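4. Reading the leaflets aloud

4.1 How the leaflets were gathered

When we began asking clinics around Vellemero for the sheets they hand to people going home with stitches, we expected a thin folder and a short afternoon. What came back was a good deal more generous than that. Thirteen clinics wrote to us, several of them more than once, and by the end of October we had 369 leaflets on the shelf in Assunta Bellini's office, some of them printed on heavy card, others photocopied so often that the letters had gone furry. We are grateful for every one of them, including the ones with coffee rings, which at least had clearly been used.

Our interest, as we explained in Section 2, is in the words. A leaflet about stitches has to carry a lot in a small space: what was done, what the person should look for, whom to call, and when to come back. It is also read at a bad moment, often by somebody who is tired and holding a bag of belongings in the other hand. We wanted to know which words made that reading easier and which ones got in the way, and we wanted to hear it from readers themselves, in their own kitchens if they would have us.

Most leaflets use more than one name for the same thing. "Stitch," "suture," "closure" and "thread" turned up side by side, sometimes within a single paragraph, and the phrase "interrupted sutures" caused more trouble than any other. To a surgeon it simply means stitches that are each tied separately. A good many of our readers took it to mean that somebody had been called away before finishing.

Figure 1. Interrupted sutures in dark thread, with a long loose strand between the instruments.
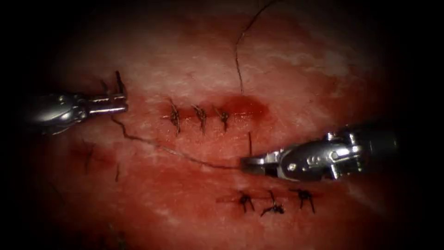

Szabolcs Magyar, who carried out most of the home visits, kept a notebook of these misreadings, and it has been the most useful thing we own. One woman in Carrasco had underlined "interrupted" twice and written "why?" in the margin. Her neighbor had read "continuous" as a promise that the pain would never let up. Neither of them had asked at the clinic, and both told us, quite kindly, that they hadn't wanted to bother anyone with a question about a word.

4.2 The reading sessions

Each reader was given a leaflet of their own choosing and asked to read it aloud, stopping wherever they liked. We didn't time anyone. Takumi Higuchi had argued early on that a clock in the room would make people hurry past the very places we cared about, and having tried it both ways among ourselves we came to agree with him. Where a reader paused, went back, or changed a word while speaking, the listener made a small mark on a second copy.

Those changed words turned out to be a gift. Readers who met "ambulate" said "walk" without seeming to notice they had done it. "Remain vigilant for discharge" became "watch if it leaks" in one household and, in another, "watch out for when they let you go," a perfectly sensible guess that sent the rest of the paragraph off in the wrong direction. We copied every such change into a master list, which now runs to 3,000 entries and is kept in the shared Lamitier archive along with the leaflets.

Two of us, Demetrius Tran and Dexter Ferreira, then sorted the list by hand. They worked apart and compared notes at the end of each week, and where they differed the entry was put to the whole group over lunch. These conversations ran long. We spent most of one meal on "dressing," which several older readers connected first with salad and only afterward with bandages, and we never did settle whether the pause it caused should count as a difficulty or as a bit of fun on the reader's part.

Figure 2. Tissue surface during suturing, with the needle driver entering from the right.
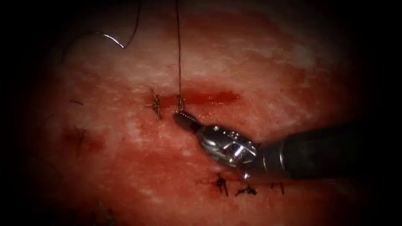 4.3 Words we would keep

It would be easy to come away from all this wanting to strike out every long word, and our readers talked us out of it. Several of them liked having the clinic's own term on the page, so long as the ordinary one stood next to it, because it gave them something to say on the phone. A retired bus driver in Vondero told us he felt better treated when he was "trusted with the proper name." In the revised leaflets we therefore give both, with the everyday word first and the clinical word following in parentheses, and we use the same pair all the way through to the last page.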